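Progress report — Mirnville Tool Library and Repair Room
Second report under the Lau grant
August 24, 2023

Short version first. We're open, the shelves are up, lending is ahead of where we said it would be, the repair evenings are behind. Money is mostly on track except for insurance, see further down. Sorry this is coming in close to the deadline, the last two weeks went to the roof.

Lending

266 loans since the last report. The proposal said we'd be happy with 200 by this point so we're pleased. 139 people now hold a card. Most borrow once or twice and then go quiet until they have another job to do, which is what the Vallilden library told us to expect.

What goes out most: the tile cutter, the long ladder, both carpet cleaners, hedge trimmers (constantly, from May on). What doesn't: hand planes, the big router, anything for plumbing. We took 51 donated items and had to turn down more than we kept. People are generous with drills that don't hold a charge.

Late returns are a bigger headache than loss. Three items gone for good so far, all small. Lates we're handling with a text message the day before and another the day after. No fines. We said no fines in the proposal and want to stick with that, although it does mean the pressure washer had a waiting list for most of the summer.

Repair evenings

Behind. We promised two a month and have managed one, and skipped one month completely when the room had no power on the back wall. Electrician has been, outlets now fine, extra circuit for the soldering bench signed off. Two a month starts with the fall schedule.

The evenings we did hold were full. Lamps, toasters, a lot of vacuum cleaners, one accordion that we couldn't do anything for. Sewing machines need their own night — they take the whole evening and everyone else ends up waiting. Would like to talk about shifting a little of the workshop money to pay a sewing machine mechanic from Vallilden for this. Not a big sum, we'd send a quote.
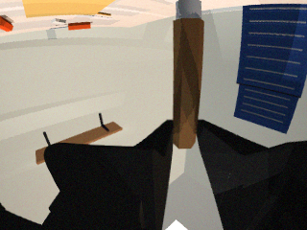 Black gripper fingers, computer rendering.

Room and building

Shelving done. Counter done, though the hinge on the lift-up part has been replaced once already. Floor paint is peeling by the door and will need doing again when it's dry enough to leave the door open overnight.

The roof leak was over the timber rack, so we lost some donated boards but no tools. The landlord paid for the patch. A proper fix is supposed to come before winter and we have that in writing now. In the mean time the rack has moved to the other side and the folding tables live under the patch, with a tarp.

Wheelchair access: ramp is in, handrail isn't. The rail came in the wrong length and was sent back to Tumedell, who say the new one is cut and waiting on powder coating. We didn't pay the balance and won't until it's on the wall.

Catalog

Every item now has a number and a card. The online catalog is up but thin — names and categories only, no notes on condition or what parts come with each thing. This matters more than we thought. Half the questions at the counter are "does it come with the bit". Adding the notes is the main desk job for this fall.

Budget

Spent as planned: shelving, counter, catalog software, first round of safety testing.

Under: printing. We've hardly printed anything. Posters at the laundromat and the school did the job.

Over: insurance, by $600. The quote we used in the proposal didn't cover powered garden tools, and those are what people want. We've covered it from the printing line and the rest from membership donations, so we're not asking for more, but the budget lines won't match what you have on file. Revised sheet atached. Please tell us if you need a formal change request for this or if the sheet is enough.

Not yet spent: handrail balance, second safety test, outreach to the Vallilden road apartments. That last one is on us. We wrote to the building manager in May, got no answer and didn't chase it. Will go in person.

Next few months

— Repair evenings twice a month
— Handrail up, ramp signed off
— Condition notes in the catalog, powered tools first
— Second safety test of everything with a plug
— Winter hours. Probably fewer evenings and a longer Saturday-type session, depends who can cover the counter
— Decide on the router. Keep it or swap it with another library for a second pressure washer

Questions for you

Is the site visit still happening this fall? Evenings when we're open are better then daytime, you'd see it in use.

Can unspent printing money carry over if there's any left after insurance?

Receipts are in the shared folder, sorted by budget line. Two are missing (hinge, paint) and we've asked the store for copies.

Mirnville Tool Library and Repair Room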